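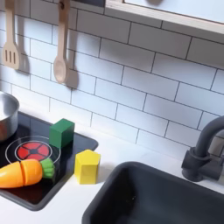

Our makerspace is putting on its first robotics open day and I've somehow ended up in charge of the demonstration table, which I'm thrilled about and also losing a bit of sleep over. The plan is to have a small robot arm move things around in a play kitchen while families watch. We settled on a play kitchen after one of our members came back from a visit to the Koltetti lab in February and couldn't stop talking about the one they had there (she said her kids wanted to take it home, never mind the robot). So we've got our own now, and I've been setting it up in the evenings, moving bits about and fretting over them. At the moment I have the green block standing at the back of the cooktop, the yellow one out on the white counter beside it, and the toy carrot lying across the front of the burner. The first job I'd like to show is the carrot going into the pot, and then perhaps one of the blocks going into the sink, so people can see it isn't only doing the one thing over and over.

My worry is the surfaces. The cooktop is glossy black with faint highlights on it, if that makes sense, and the tiles behind are glossy white and throw a fair bit of light back on one side. The spoon and the spatula hanging up there cast shadows on the tiles as well. I'm told the vision software on our arm (it's a Laltlow, the small one) can be fussy about that sort of thing, and I'd hate to have forty minutes of it reaching for a shadow while a row of six-year-olds looks on politely.

Has anyone here run something like this for the public? I'd love to hear about lighting, about how long to make each turn, and whether you let visitors move the toys themselves. Our hall holds 500 people and we've been told to expect it to be full for a good part of the afternoon. We have a budget of $360 left for the table, and that has to cover lamps, barriers, signs and anything else I've forgotten. Thank you in advance, and sorry for the length of this!

Posted by maplewrench, Jul 4, 2025

Baltasar Cantero

What a lovely idea, and I'm a little envious. I helped with the open day at Lockwood two years running, and we had a table-top arm sorting blocks by colour, so a good deal of this will carry over to yours.

Lighting first, as that's what you asked about. Don't buy spotlights. We did, and every one of them made a new bright patch on whatever was shiny, and as soon as somebody bumped the stand the patch moved and we were back to square one. What worked in the end was two cheap LED panels with a sheet of baking paper clipped over the front of each, one on either side, set well back and a bit higher than your head. The shadows go soft and pale and the software mostly leaves them alone. If your hall has windows, find out where the sun will be at the hour of the show, and go and stand there at that hour if they'll let you in beforehand. I can't say this strongly enough. We rehearsed in the evening and opened at noon, and it was like working in a different building.

For the utensils, I'd take the spoon and spatula down for the first hour and see how you go. They're a nice touch and people like a kitchen that looks like a kitchen, so hang them up again once you trust the thing. The glossy cooktop I'd be more careful with. A bright orange carrot on black ought to be easy to pick out, but the reflection of the ceiling lights can sit right beside it, and on our arm that caused more trouble than any shadow did. You might try a piece of matte contact film cut to the shape of the cooktop. It peels off afterwards and you can still see the burner through the clear kind.

Now, turns. Keep each one under two minutes, including the reset. Families drift up, watch one go from start to finish, clap if it worked (they clap if it didn't, too, bless them) and drift off again. We had a longer routine planned with five steps, and hardly a soul stayed to the end of it, and the poor fellow doing the talking ran out of things to say by step three. Carrot into the pot is just right. I'd do that one for most of the day and bring out the block and the sink when you see a group that's settled in.

And yes, let the children move the toys! It was the best part of our day by a long way. Have one person whose whole job is the stop button, have the arm parked and powered down before any hand goes near, and put a strip of coloured tape on the floor for everybody to stand behind while it's moving. One child at a time, one toy at a time. They'll put the carrot in the sink, of course, and then you get to see whether the arm can find it there, and so does everyone else, which makes for a much better show than the rehearsed one.

Bring spares of anything small. We lost two blocks to pockets.

tinkerdad_nb

I'd just use a tablecloth. Put a dark one over the whole works and the glare is gone. Also your $360 is plenty, we did ours at Fulberg for less and that included sandwiches.

quietgearbox

A tablecloth would cover up the sink and the cooktop, so I don't think that's going to help much with a kitchen, sorry tinkerdad.

Baltasar's answer covers most of it. I'd add a couple of things from the visitor's side, as I've taken my grandchildren to three or four of these days now. Raise the table if you can, or put a step in front of it, as the little ones see nothing but the backs of coats. And have someone say out loud what the arm is going to try before it moves. At one place we stood there watching it hover for ages and had no idea if it was thinking or broken, and my grandson decided it was shy. Once a young woman came over and said "it's looking for the red block now," all the children started helping it look.

For signs, big letters and few words. Ours at the library were printed so small that people leaned over the tape to read them. Do check the paperwork for the hall too, mine wanted the arm's plug and leads tagged by an electrician before they'd let us switch it on, and that took nearly two weeks to arrange.

maplewrench

Thank you all so much, this is exactly what I needed. I've ordered the LED panels and pinched the baking paper from my own kitchen drawer. I'm going to try the clear matte film on a corner of the cooktop first to make sure it comes off clean. Hadn't thought about the electrical tagging at all, so I'll be ringing the hall in the morning. Will report back on how the carrot gets on!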